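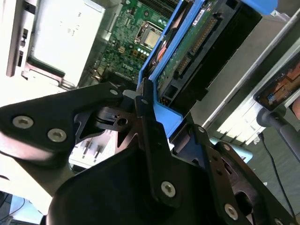 2020-08-27, bench notes

Samina asked in January whether the arm could take over stripping old office PCs. I said give it a summer. The summer has been given.

Today's job was drive caddies. A person squeezes the blue plastic, swears once and pulls. The arm has to be told what squeezing is, and so far it swears only in the log file. Blue is at least a colour it can find against all that grey and black.

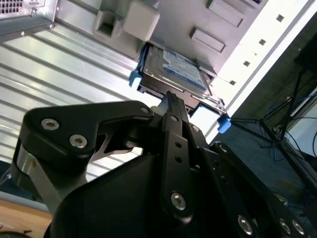
Where the fingers go

Shahzad wants the tip under the lower edge of the caddy before anything moves. Carmela wants both tabs pinched, as the maker intended. We are trying Shahzad's way first, as he wrote the code and sits nearest the off switch.

Power supplies are next on the list. The Dell one has a large printed label and a black latch at one end, and I'd rather the planner ignored the first and noticed the second. At present its tastes run the other way.

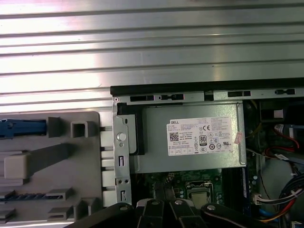
Reading time: 3 minutes (2 if you skip Shahzad's comments)

Cables remain the real enemy. Remedios reckons 200 more demonstrations would teach it to go round a bundle. I reckon 2000, and a stiff drink. A caddy stays where you left it, but wires have opinions.

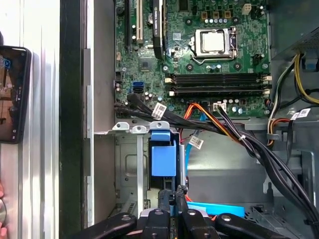
So my answer to Samina is still no, with a polite maybe for the caddies. Sidra has asked if it could do the washing-up instead. I've put her down for the risk assessment.

To do: slow the approach, retune grip force, find the other hex key.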